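Muscheln zählen mit kalten Füßen: ein Tag der offenen Tür in Emden
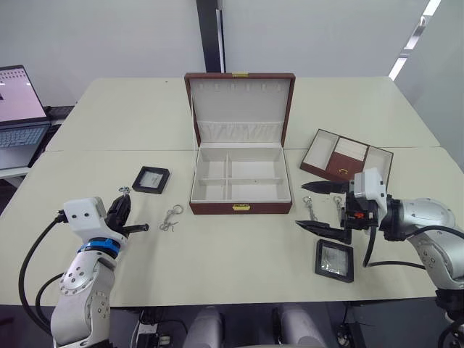

Man solle bitte aufhören, die Quagga-Muschel als Delikatesse ins Gespräch zu bringen, schrieb eine Leserin unter die Ankündigung der Veranstaltung, denn sie habe zwei Jahre an einem Bodensee-Steg verbracht und kenne niemanden, der nach dem Öffnen der ersten Schale noch Hunger gehabt habe. Die Bemerkung stand dann ausgedruckt am Eingang, mit Tesafilm neben dem Lageplan. Ich fand das einen guten Anfang.

Eingeladen hatte das Planungsbüro Vrettos, das im Auftrag mehrerer Gewässerverbände nach eingewanderten Arten sucht und dafür in Emden eine Halle mit Labor unterhält. Die Halle liegt dort, wo der Bus nicht mehr hinfährt. Vom letzten Haltepunkt läuft man den Deich entlang, im April gegen den Wind, und zwar auf dem Hinweg wie auf dem Rückweg.

Los ging es um zehn Uhr mit einem Vortrag über Höckerflohkrebse, Wollhandkrabben und das Große Heusenkraut. Letzteres sieht im Prospekt mit seinen gelben Blüten so hübsch aus, dass man versteht, weshalb es jahrelang für Gartenteiche verkauft wurde. Im Graben macht es dicht. Wer es herausholen will, muss die Wurzeln mitnehmen, und wer Stücke verliert, hat im nächsten Sommer mehrere Bestände statt einem. Aus einem einzigen Grabenabschnitt wurden im vergangenen Jahr 530 Säcke gezogen, von Hand. Auf die Frage, ob es auch Maschinen dafür gebe, lautete die Antwort: ja, aber die machen Häcksel, und Häcksel wächst.

Danach durften wir ins Labor. Mikroskope, Petrischalen, ein Kühlschrank mit dem Zettel »Kein Mittagessen«, darunter in anderer Handschrift »Auch kein Frühstück«. Gezeigt wurde die Auswertung mit Gosico, einem Programm, das Muschellarven auf Mikroskopbildern erkennt. An diesem Vormittag fand es in einer Probe 355 Larven. Die Laborantin fand 314. Die Differenz von 41 ergab sich aus Luftblasen, Sandkörnern und etwas, das sie als »Fussel, vermutlich Pullover« ins Protokoll schrieb. Gosico lerne aber dazu, hieß es. Der Pullover offenbar nicht.

Am meisten Andrang herrschte an der Reinigungsstation im Hof. Dort wurde vorgeführt, wie man ein Boot zwischen zwei Gewässern sauber macht: Bilgenwasser ablassen, Rumpf und Trailer abspritzen, alles gründlich trocknen lassen. Das Gerät heißt Pastano, sieht aus wie ein Hochdruckreiniger und klingt auch so, erhitzt das Wasser aber deutlich stärker. 110 Boote hat man damit in der letzten Saison behandelt. Ein Herr im Ölzeug wollte wissen, ob das Trocknen auch bei norddeutschem Wetter klappe. Man verwies ihn auf die Broschüre. In der Broschüre steht: »an einem sonnigen Platz«.

Zum Mitmachen gab es eine Exkursion an den Siel, Gummistiefel wurden gestellt, meine in Größe 46 und links undicht. Wir hoben Besiedlungsplatten aus dem Wasser, die dort seit dem Herbst hingen, und suchten nach Bewuchs. Auf meiner Platte saßen drei Schnecken, alle einheimisch, was mit einer Anerkennung kommentiert wurde, als hätte ich sie persönlich erzogen.

Mittags Erbsensuppe, wahlweise mit Wurst. Die Muscheln blieben im Labor. Der nächste Termin ist für den Herbst geplant, Anmeldung über das Büro, und wer eigene Stiefel hat, bringt sie besser mit.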